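3.2 Storage at Home

Households in the Skilladstead sample kept a median of three pieces of furniture they no longer used. Most of the 323 respondents said they meant to sell or give away these items but had not set a date. Storage was rarely planned — things went into whatever room had space.

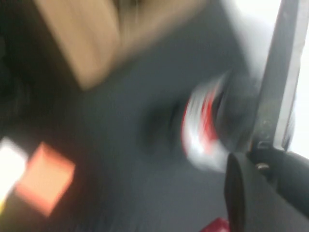

Figure 3. Household goods, close view.

Renters moved items out sooner than owners did. Nijs (Femke Nijs, interview notes, November) links this to lease terms, and our data fit that reading. We found no clear effect of income. Age mattered only among owners, where older respondents kept items longer — often past a second move.

Related items
Mertens: Attics and Spare Rooms
Lilia Survey of Renters, Second Wave
Prendora Working Papers on Secondhand Trade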